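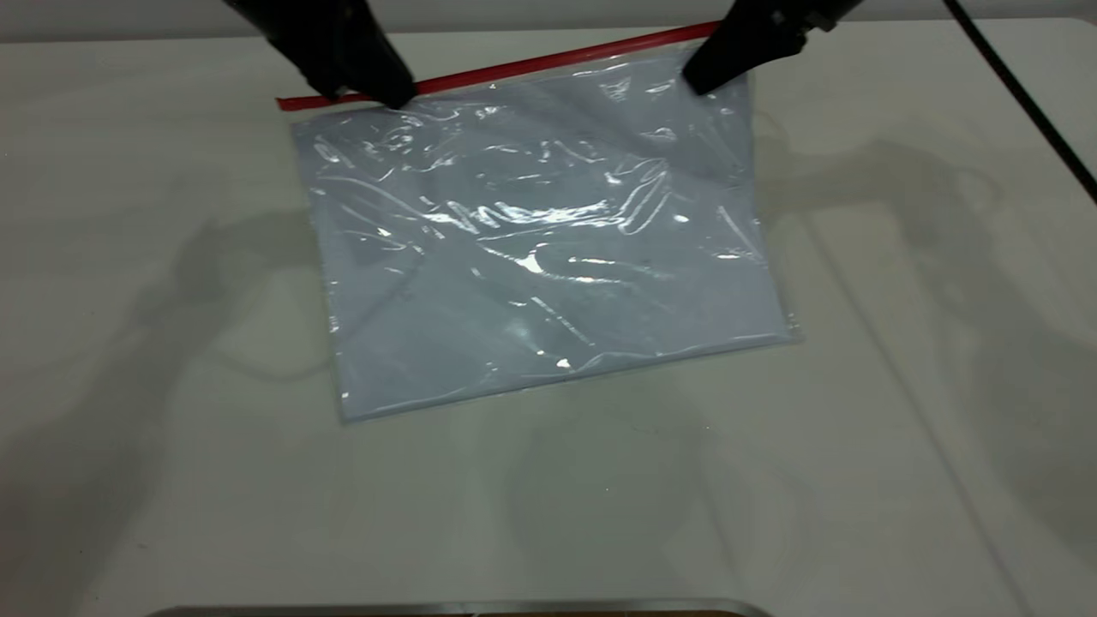 Clear bag with red zipper strip, held at the top edge.

Melach Outdoor Arena Season
Progress report to the Brillerham Fund
26/12/2019

1. Status

The season at the Imrie ground closed on schedule. All performances in the approved program were given except one evening show, which was stopped before the second half when wind speed at the mast exceeded the limit in the site rules. Ticket holders were offered a seat at a later show or a refund. Most took the seat. The seating contractor has removed the grandstand and the ground has been handed back to the owner with one item open (see section 5).

Work has moved to the second site, Prasuslow, where the show is to open next season under the same grant.

2. Seating and attendance

The grandstand was licensed for 1162 seats. The plan submitted with the application showed a horseshoe layout with the open end facing the road. The fire inspection required a wider aisle on the north side, and the end blocks were turned inward to make up the lost places. Sightlines from the turned blocks are poor for anything staged near the entrance gate, and the riding acts were shifted toward the middle of the arena after the first week.

Average occupancy across the season was 70 percent. Matinees sold better than evenings throughout, including on weekdays, which is the reverse of what the application assumed. Evening sales improved once the start time was moved forward and the late bus could be caught without leaving early.

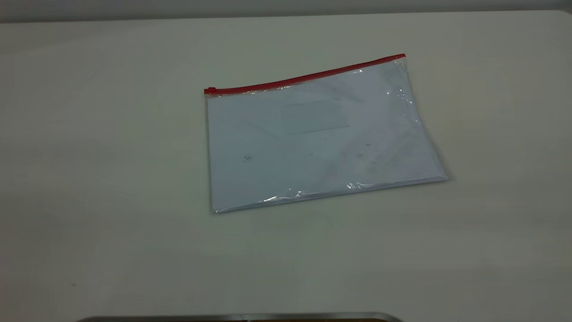
Group bookings were handled by telephone only. This was slow, and several schools reported that they could not get through in the morning. An online form will be in place before Prasuslow goes on sale.

3. Program

The running order was shortened by 20 minutes following the preview. The cuts were made in the parade and in the change from the rope act to the mounted relay, where the arena had been standing empty while the hurdles were set. Hurdles are now carried on during the closing music of the rope act.

The band remained on the raised platform beside the gate. Sound reached the far blocks with a noticeable delay, and riders taking cues from the music were late on the far turn. A repeater speaker was hired for the remainder of the season. The hire cost was met from the contingency line – purchase is proposed for next year and is included in the revised budget.

Two horses were rested on veterinary advice and returned to work after the break. No performer was injured in a way that required reporting.

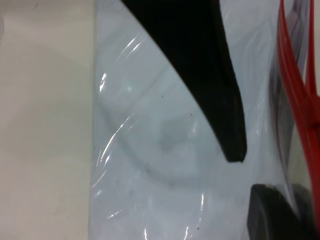
4. Budget

Spending is within the approved total. Fencing, power and ticket printing came in under estimate. Ground repair and feed came in over, the latter after the hay supplier withdrew and a replacement had to be found at short notice. The net position is an underspend of 3 percent, which we ask to carry forward to the Prasuslow site works.

Program sales are reported separately from admissions, as requested after the last report. Food concessions paid a flat fee for the season. A share of takings would have produced more, and the concession terms are being redrafted on that basis.

5. Open items

Drainage at the Imrie ground. The owner asks that the wheel ruts along the stable lane be filled and reseeded. The filling is done. Seeding has to wait for spring. 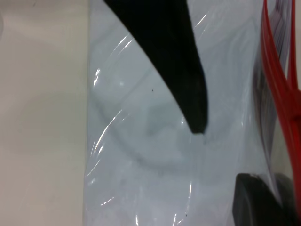
Noise. The monitoring results for the evening shows were within the permit. One complaint concerned the generator, which ran overnight for the stable lighting. At Prasuslow the stables will be on mains power.

Site license, Prasuslow. The application has been lodged. The layout drawing shows a full oval with two gates, so that the end blocks do not have to be turned. A decision is expected before the contractor needs a firm order for the grandstand.

6. Next period

Site survey at Prasuslow, grandstand order, auditions for the vacant places in the mounted relay, and the opening of group bookings. The winter quarters lease has been extended to cover rehearsals. The next report will include the audited accounts for the Imrie season and the license decision, if received.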